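Keeping small boxed sets together

Card games, photo cards, sewing needles, drill bits and spare fuses all come in thin card boxes that were never meant to be opened more than a few times. The flaps go first, then the corners, and after that the contents end up loose in a drawer. A little work when the box is new will make it last for years.

Strengthen the corners before they split. Cut a strip of clear tape a little longer than the edge, lay half of it down one side, then fold it round and rub it flat with the back of a spoon. Bookbinding tape is better than parcel tape, which yellows and lifts in warm rooms. If a corner has already gone, glue it with a thin smear of PVA on a cocktail stick and hold it with a clothes peg overnight.

Tuck flaps tear at the fold. A strip of tape on the inside of the fold is enough. Do not tape the outside as well or the flap gets too stiff to tuck in.

Store boxes upright, like books, with the printed name facing you. Stacked flat, the bottom one takes all the weight and you have to lift the lot to reach it.

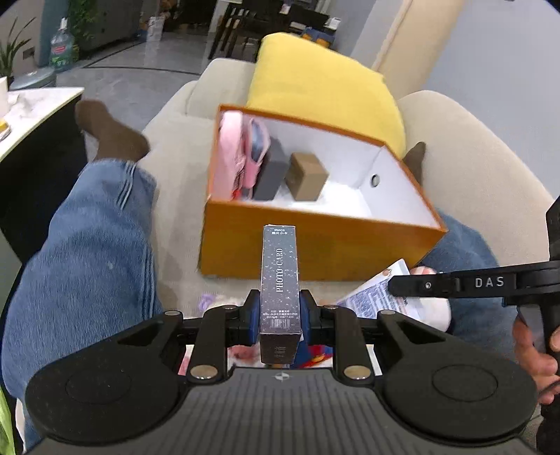
A photo card box, upright, with the name running down the face.

Plain boxes need a label. Write the contents and the count on a slip of paper and put it on the narrow side that shows when the box is in the drawer. Pencil is fine and can be changed when something goes missing. Dark boxes need a white sticker, as even a silver pen is hard to read in a dim cupboard.

For a drawer divider, cut strips from a cereal packet or thin plywood 2 mm shorter than the inside of the drawer. Slot them together halfway, as in a wine carton. Leave room for a finger beside each box. Poul Hallgrímsson wrote in from Skukville to say he uses old ice cream tub lids, scored and snapped, and they do wipe clean more easily.

Elastic bands are best avoided. They dig into the edges, and an old one will perish and stick to the print. Use a loop of cotton tape or a paper band 3 cm wide, joined with a dab of glue.

Damp does more harm than handling. Keep card away from outside walls and from the cupboard under the sink. A sachet of silica gel helps in a closed tin. Check it in November when the heating has come on, and swap it if the beads have changed colour.

See also: mending jigsaw boxes, removing old price stickers.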